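22 March 2026

Woke at six with the blackbird going and lay there thinking about chillies. I'd told myself I wouldn't start on the seeds until the weather settled, but Mum rang last night and asked what I'd got going, and the answer was nothing, and she did that little "oh" she does. So today was a seed day, whether the weather liked it or not!

Porridge first, then the shoebox. I swear that box breeds over the winter. Three packets of the same basil, a twist of kitchen foil with "GOOD ONES" on it in my own handwriting (good what?), and the squash seeds Pacita Barredo posted me in November, still in their envelope with her note folded round them. She grew hers up the side of the garage in Skonden and says they went right over the roof and down next door's side, and next door kept the ones that dropped. I've got one fence and it leans. We'll see.

Chillies got the best spot, on the shelf over the radiator. Twelve pots, two seeds in each, and I wrote the labels BEFORE sowing this year, after last summer's business when I gave Edgardo Dagdag what I swore blind was a sweet pepper and he put the whole thing in a sandwich. He still brings it up. He brought it up at his own daughter's wedding.

Then I had a long dither over covers. I've always used cling film and it's always been horrible, it sags and sticks to the compost and the seedlings come up with their necks bent. Wilfredo swears by cut-off pop bottles, which do work, only you have to drink all that pop. What I'd really like is a proper clear dome, like the old glass cloches at the big house at Plikadau, where they had a whole row of them out over the lettuces and I wanted to put one under my coat.

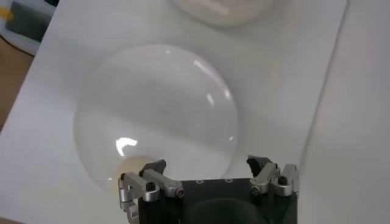 A clear dome, the sort of shape I'm after.

Looked up the real old glass ones and shut the laptop again very quickly. Plastic will do me. It doesn't need to be pretty, it needs to keep the chillies snug and keep the cat's backside off the basil. In the meantime it's freezer bags and lolly sticks, so the shelf looks like a very small campsite.

Tomatoes after that, and here I was good. Last year I did far too many and ended up leaving them on people's doorsteps like abandoned kittens. This year it's just the yellow cherry ones and the big ugly ribbed ones for sauce. I did have my hand on a third packet. I put it back. Then I went and made a cup of tea so I couldn't change my mind, and came back and sowed four of them. Well, four is hardly any.

Kristine Fajardo came by after lunch with her spare seed potatoes, and we stood in the back garden in our coats having opinions. She thinks I should take the currant bush out altogether. I think it's resting. She snapped a twig off and showed me it was brown all the way through, and I said that was one twig, and she snapped off another one. I'm giving it until the end of April and that's final. She did like the new edging though, and she's lending me her long-handled bulb planter, the one with the wobbly foot, so I can't be cross with her.

Potatoes are now in egg boxes on the spare room windowsill with their eyes up. The room smells of cellar. Anyone coming to stay will have to lump it.

It rained from three on, that fine stuff that doesn't look like anything and soaks you to the vest, so I gave up on turning the compost and did the paperwork instead. By paperwork I mean I drew the garden on the back of an envelope and coloured in where things will go. Beans along the leaning fence, squash at the sunny end, and lettuces in the old sink as usual. Broad beans are already up by the water butt, bless them, with a few notches out of the leaves where the weevils have been. I've squeezed in some dahlias as well, so there's nowhere for the courgettes now. I can't say I'm heartbroken.

Supper was leek and potato soup with the last of our own leeks, thin as pencils but very tasty, and the heel of the loaf. Rang Mum back at seven to report. She was pleased about the chillies, asked about the tomatoes, and wanted to know why I hadn't done any aubergines. So that's aubergines on the list.

Must get more labels, and some twine. And ring Wilfredo and ask if he's got any bottles left over, the big ones.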